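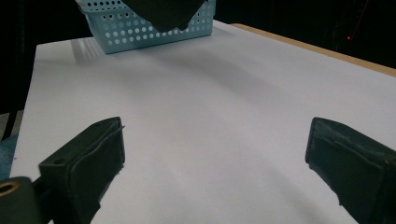

Fig. 1. Hand-held gripper over the white work surface, with the perforated blue basket at the far end.

Unit 4: Reviewing a gripper kit
Read before Thursday's lab.

The Karnine is a hand-held two-finger gripper sold by Prultine as a teaching kit. The base kit costs $280. With the Meltach software license it comes to $400. We are looking at the base kit only.

What to check

Finger pads. Note the covering, the seams and the state of the edges. Pads are sold in pairs, and a worn pair should be changed before you record any results.

Opening. Measure the gap with the fingers fully apart. Do this three times and write down all three readings.

Pivots. Move each finger by hand and feel for side play. Put a number on it if you can.

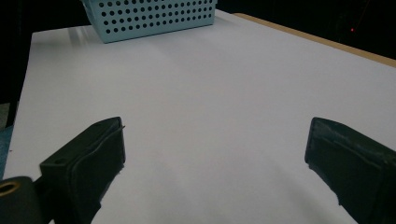 Reach. Start with the fingers open and the basket at the far end of the table. Bring the gripper forward slowly and stop when the tips are level with the front wall of the basket. Keep your wrist straight. A full set is 60 passes, and most pairs need nearly 19 minutes for it.

Write-up

One page per pair. Give your readings first, then say whether you would buy the kit at the base price for a school lab. The Song kit from Unit 3 is your point of comparison. Use the same table headings as last time.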